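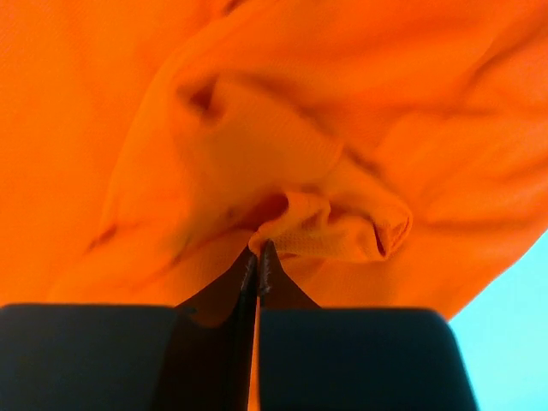 ## Laundry tips from the robot folding club

I'll say up front that I don't believe a robot arm will be folding anyone's laundry soon. Our club at Odstead has been at it since May, and the best score so far is 6 shirts out of 40. My kitchen table is faster.

Still, a few things we learned work just as well by hand:

- **Pick up by a seam or hem.** One thin layer stretches and slides. Pongsak Ratanaporn spent two evenings on grip force before trying this.
- **Shake first, then lay flat.** A bunched shirt hides its corners from you and from the software.
- **Use a plain surface in a different color.** Orange on pale blue is easy to see. White on white was hopeless.
- **Sort mesh and smooth knits apart.** They don't slide the same way, and a mixed stack leans.
- **Wipe ridged clamp tips before using them on cloth.** Grit snags. The same goes for workshop clamps and pants hangers.

Rattana Phromma wants to add towels before the Branari contest. I'd sooner see one shirt folded twice in a row. Folding boards cost very little, and I have yet to hear a good argument against them.

Bring old T-shirts to the next meeting, no buttons please.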